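Finishing and Coating Trades Board > Shop Talk > Automation in the finishing room: what changed for you?

bruvton_bench
Sun 25 April

Hello all. I work in a furniture parts shop, 13 people, and I am in the finishing room. In winter the owner bought a Stimetti arm for the handling after lacquer. It takes the piece from the rack, holds it under the lamp for inspection, and puts it on the packing side. I want to ask others who have the same in their shop: what changed for the people? Please not only for the numbers, I already hear the numbers every Monday.

For us, two persons moved from handling to touch-up. One is content, the other misses the old work, because before she could talk with everybody while she walked between the racks.

oldbrush
My shop went this way before I retired. First they say it is for your back. Then somebody leaves and the place is not filled. Count the coats on the hooks in a year.

S. Rutherford
I don't agree with oldbrush, at least it was different here. Nobody was let go. My wrists are better and I sleep better. What I lost is the feeling for the batch. When I carried every piece myself I knew by the tenth one that the lacquer was too thick. Now I learn it at the lamp, when the whole rack is already done.

bruvton_bench
Senga, yes, this is exactly what I tried to explain to our owner and I did not find the words. The hand knows early.

kettleboy
Which lacquer? We run Clirareo satin and the fingers left marks until we gave it a longer cure. Owner blamed the arm, arm was fine.

bruvton_bench
Gloss, not satin. We had marks also, on the edges, in the first month. We made the cure longer and the closing force smaller. But then we dropped pieces, so it took some evenings to find the middle.

T. Rowlands
I set up these cells for a living, so take my view with that in mind. The early feeling Senga talks about can be kept if one person still takes a piece off each rack by hand before the arm starts. Costs very little time. Most managers cut it out in the second month and then they call me about rejects.

oldbrush
And who pays this person, Trefor? It will be the first thing crossed out.

T. Rowlands
Sometimes yes. I can only say what works.

bruvton_bench
We do it now, from last week. The first piece of each rack is mine. The owner agreed for 2 racks as a trial, and I asked him to let it run until the end of May.

The other change is the looking. Before, I turned the part in my hand until the light slid over it, and I found the bumps without thinking. With the arm I have to decide beforehand which way the part will face the light. Brown gloss is the worst, one strong glare can cover a bad spot and the dark end of the piece tells you nothing. 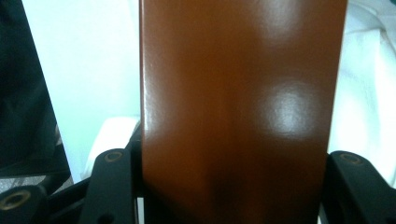 So I wrote a list of angles for each part, and the programmer put them in. It was strange to write down something I did for years only with my hands. He asked me "how much do you tilt it?" and I had to take a part and tilt it slowly to find out. I was a bit proud, I admit – and also a bit worried, because now the list belongs to the shop.

S. Rutherford
Get your name on that list. I mean it. Ours was called "Zheng settings" for years after Zheng made it, and he got a better grade because of it.

oldbrush
That is the first sensible thing in this thread.

kettleboy
Does the list change for flat parts and turned parts, or do you use the same angles?

bruvton_bench
Different. For flat parts I use low light from the side and then one more look from the end. Turned parts we still do by hand. I will ask the owner tomorrow about the name.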